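Equipment review: Vindance gripper arm with Stirex bin racking
Prepared by Lerato Botha, Operations Planning
June 2021

Purpose of this review

The De Bruijn site was asked to advise whether the Vindance arm should be included in next year's equipment budget, together with the Stirex racking offered in the same quotation. The findings are intended for managers who must plan the spending. They do not repeat the technical data supplied with the quotation.

The gripper

The Vindance gripper is large for the parts we handle, and managers with narrow aisles should measure before ordering. Its strength is that it will take hold of ordinary tools. A household dustpan serves as a carrying tray for small plastic parts, and no special fitting was purchased for it. We regard this as a real saving. The supplier's own tray attachment was priced separately, and Hemi Kerslake of our purchasing office has advised that it be left off the first order.

The arm's cabling is less satisfactory. The cable hangs in a loop below the gripper, and we would expect a product at this price to offer a tidier arrangement. Sites should allow for cable guides in their own budgets, as the quotation does not include them.

Racking and bins

The Stirex racking is stainless steel and well finished. We have no complaint about its quality, but it is the part of the quotation most likely to be bought in excess. The supplier proposed 400 bins as a standard package. Our own planning figure is 80 for the first stage, with a further order in November if the work requires it. Bins of one colour look neat but are hard to tell apart at a distance — labels should be ordered at the same time.

Bright steel also reflects a good deal of light. Where cameras are to be used, we recommend that the lighting be assessed before the racking is fixed in position.

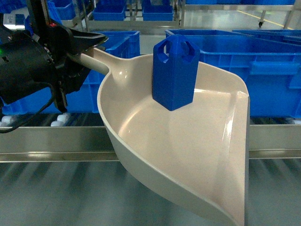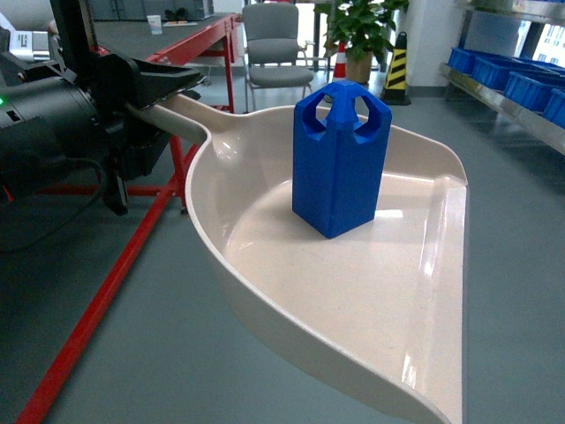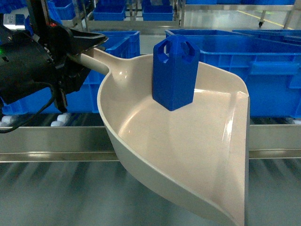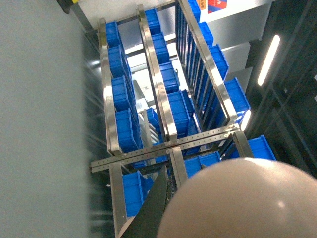 Parts handling and bin storage at the De Bruijn site.

Costs outside the quotation

Delivery and installation are quoted, but staff training is limited to two people. Larger sites will need to pay for additional places. The service agreement runs for 16 months, after which the rate is open to review, and we have asked Vindance to confirm the renewal terms in writing. Floor marking and safety cones were charged to the general site budget and should be shown separately in future requests.

We also considered an offer from Zosach. Its purchase price was lower, but the company would not supply the arm without its own racking, and the racking could not be ordered in stages.

Recommendation

The Vindance arm is recommended for purchase, without the tray attachment. The Stirex racking is recommended at the reduced quantity only. Requests for the larger package should be sent to Purchasing with a floor plan and a statement of expected use — those received without a floor plan will be returned.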